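Maintaining the Wrist Camera and Finger Pads on the Folding Cell

The folding cell at Hunus has been in my care since the spring, and I have been asked more than once to set down how it is looked after. The following notes record the procedure as it stood in July. They concern one cell, with one arm and a parallel gripper, used for picking and folding cloth. Colleagues with the larger Ojeda cell will find that most of the mechanical work carries over, although their camera bracket differs and their cable route is much longer.

The cell was installed by Brader under a standard service agreement. That agreement covers the arm, the controller and the safety circuit. It does not cover the gripper fingers, the pads or the wrist camera, all of which were added later by our own workshop. Responsibility for those parts therefore rests with whoever signs the cell log, and for the present that is me.

The log is a plain spreadsheet. Every entry gives the cycle count, the work done and the initials of the person who did it. When I took over, the counter stood at 3,283 cycles since the last pad change, and the previous entry read only "pads ok." I would ask everyone who touches the cell to write more than that. Which finger was inspected, what the surface felt like and whether the screws were checked are all worth a few words.

Shutting down

Work on the fingers is done with the arm in its service pose and the controller locked out. The service pose is stored as the last entry in the position list. It brings the wrist to chest height with the fingers pointing down and the camera facing the operator. Air is vented at the panel on the left side of the cell, and the gauge must read zero before a hand goes near the jaws. The key stays in the pocket of the person doing the work.

Any cloth remaining between the fingers should be supported by hand while the air is vented. It should not be pulled out. A pulled seam leaves threads in the slide, and threads in the slide account for most of the sticking faults in the log.

Finger pads

Each finger carries one pad, held by two small screws from behind. The pads are to be wiped with a damp cloth every morning and allowed to dry in the open air. Solvent is not to be used. We tried it in the early weeks, and the surface turned shiny within a few days and lost its hold on thin cotton.

Pads are changed as a pair. A new pad next to an old one will close unevenly, and the cloth then creeps toward the worn side during a lift. The screws take a light turn with the short driver. After fitting, the fingers are closed slowly on a strip of paper, which is drawn out by hand at the tip, at the middle and at the heel. The drag should feel the same in all three places. If it is weaker at the tip, the finger is loosened, seated again and tested once more before any shim is considered.

I keep four spare pads in the drawer under the bench, in a labeled envelope. Please replace what is taken.

The wrist camera

Veronica Hodoroagă wrote the original camera notes for this cell, and I have changed very little in them. The camera sits close to the gripper so that the fingertip and the cloth can be viewed together during the approach. The focus ring is fixed with a drop of removable thread lock. It works loose over time all the same, mainly from the short stop at the end of each fold.

Checking it takes a few minutes. The lens is cleaned first, using the blower and then the lens tissue, and a test picture is taken with the printed target held at the working distance. Next, the arm is moved down by hand control to the cloth, and a second picture is taken with a finger close to the surface. The second picture is the more useful one in daily practice, as it is taken at the same short range as the actual work. 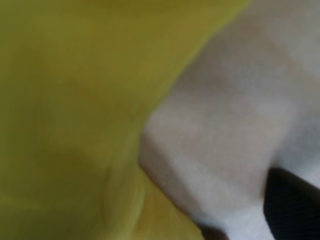 Wrist camera view at close range, with yellow-green fabric, a white surface and the tip of one finger at lower right.

At this level of blur, the boundary between two colors can still be followed, but it has become a thin, soft band. The folding program needs an edge. Given a band, it will place the grasp point anywhere within it, and the operator sees this as a gripper that misses the hem or takes two layers in place of one. The log contains several entries in which the pads were blamed for such faults and replaced to no effect. I would recommend that a close view be saved and looked at before any part is removed.

A soft picture does not identify its own cause. The order of checking I use is distance first, then the lens surface, then the focus ring, then the bracket. Distance comes first for good reason. If the wrist is nearer than the working distance, the picture will be blurred however carefully the ring has been set, and turning the ring to suit will spoil the setting for everything else. The bracket comes last because it requires the camera plug to be removed, and the plug is the weakest part of the assembly.

When the ring does need adjusting, the old thread lock is cleaned off fully. The ring is turned in small steps against the printed target until the fine lines separate, and then a fresh drop is applied. The cell should be left alone for 30 minutes before the arm moves again. I have seen this wait skipped, and the work had to be repeated the same afternoon.

Cable and bracket

The camera cable runs along the wrist through two clips and enters the sleeve at the elbow. There must be enough slack for a full turn of the wrist in both directions. To check this, the wrist is rotated slowly by hand control while a second person watches the clips. The cable should move freely and should never become tight at the plug.

The bracket is a simple bent plate. Ours was made in the workshop and has been straightened once. A replacement has been ordered from Sallus, under part 183 on their list, and will be fitted when it arrives. After any change to the bracket, the hand-to-camera calibration must be run again in full. The short calibration is not sufficient, as it assumes that the camera has not been moved.

Returning to service

The air is restored first, then the controller, then the camera. The arm is run at reduced speed through one empty fold and one fold with a plain cloth. The operator remains at the stop button for both. If the grasp lands on the hem and the cloth is released cleanly, the speed may be raised and the log entry completed.

Two matters remain open. The morning wipe is still being left out on days when the cell starts early, and I intend to move it to the evening shutdown list. The printed target has also begun to curl at one corner. I have asked the workshop for a copy mounted on a rigid board, and until it is ready the present one should be stored flat, under the log folder, with the printed side up.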